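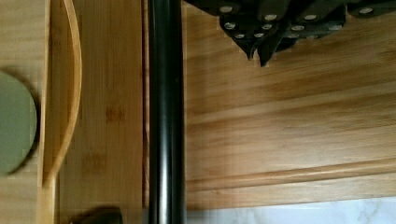 Nest Pumphrey

来月、Virkeroの見学会に行くことになりました。キッチンの作業台でロボットアームに物を扱わせるデモがあるそうで、申し込みは済ませてあります。参加費は500円でした。

当方は小さな食品加工場で設備の担当をしています。ロボットは触ったことがなく、展示会で遠くから眺めた程度です。職場では、調理器具を決まった場所に戻す作業だけでも機械に任せられないかという話が出ていて、その下調べを兼ねて行きます。

質問は次のとおりです。

案内には「手首カメラの映像を手元のモニターで見られます」と書いてあります。上の写真もその手首側のカメラのものですが、竹のまな板のような板と黒い棒、包丁の柄が大きく写っていて、初めて見た私には今どこを向いているのかがよく分かりませんでした。当日はモニターとアーム本体のどちらを見ていればよいのでしょうか。

それから、職場で使えるかどうかを判断するために、その場で聞いておいたほうがよいことがあれば教えてください。見学の枠は一組18分と短いので、質問は先に絞っておきたいです。

行ったことのある方、よろしくお願いします。

Tuvo

1月の回に行きました。

最初の一回はアーム本体だけを見たほうがいいです。手首のカメラは物に近いので、少し動いただけで映像が大きく変わります。先にモニターを見ると、アームが動いているのか物が動いているのか分からなくなります。私の回では同じ動作を何度か繰り返してくれたので、二回目からモニターに移りました。

写真についてですが、大理石の天板が右下に少し見えています。こういう端の部分を手がかりにすると、台の上のどのあたりなのか見当がつきやすいです。木目の向きも、黒い棒の左は縦、右の大きい板は横なので、別の面だと分かります。竹の色はどれも似ているので、私は色より木目で見ていました。

立ち位置は、私の回では作業台の左側が空いていて見やすかったです。正面はモニターを見る人で詰まります。荷物は入口の棚に置かされるので、メモ帳だけ持って入ってください。撮影は係の人に一声かければ可でしたが、操作卓の画面は断られました。

Oprea

モニターでいいと思います。アームは動画サイトでいくらでも見られるので。

あと駐車場はないです。駅から歩きました。坂がきついです。

Kerell

仕事で搬送機の保守をしている者です。見学会は一度参加しただけですが、聞いておくとよいことを書きます。

まず、失敗したときにどうなるかを聞いてください。つかみ損ねた場合に自分でやり直すのか、止まって人を呼ぶのか。止まる場合は、人が何をすれば再開できるのか。現場ではここで手間が変わります。できれば実際に止めるところを見せてもらってください。私の回では頼んだら非常停止から復帰までやってくれました。

次に、物の位置がずれたときの話です。器具を戻す作業を考えているのであれば、器具が毎回同じ向きで置かれている前提なのか、ばらばらでもよいのかで難しさがかなり違います。係の人に「これを5センチ動かしても同じようにできますか」と具体的に聞くと、答えも具体的になります。

食品加工場とのことなので、洗浄のことも聞いたほうがいいです。水がかかってよい部分とだめな部分、指先の部品を外して洗えるかどうか。手首にカメラが付いているタイプだと、レンズの汚れや曇りをどうしているかも確認してください。蒸気の出る場所で使うなら避けて通れません。

写真を見て一つ気になったのは光沢です。真ん中の黒い棒は表面がつるつるしていて、縦に光の筋が出ています。柄の鋲も明るい点になっています。職場でステンレスの器具を扱うなら、光を反射する物でも見分けられるのかを聞いておくとよいと思います。照明の条件も一緒に。

価格はその場では教えてもらえませんでした。後日メールで問い合わせてくださいとのことです。

18分だと、デモの時間を引いたら質問は三つか四つが限度です。紙に書いて最初に渡してしまうのが早いです。

Nest Pumphrey

皆さんありがとうございます。一回目は本体、二回目からモニターで見ることにします。止まったときの復帰、位置のずれ、洗浄、反射の四つを紙に書いて持っていきます。

坂の件も助かりました。当日は同僚と二人で、駅から歩く予定です。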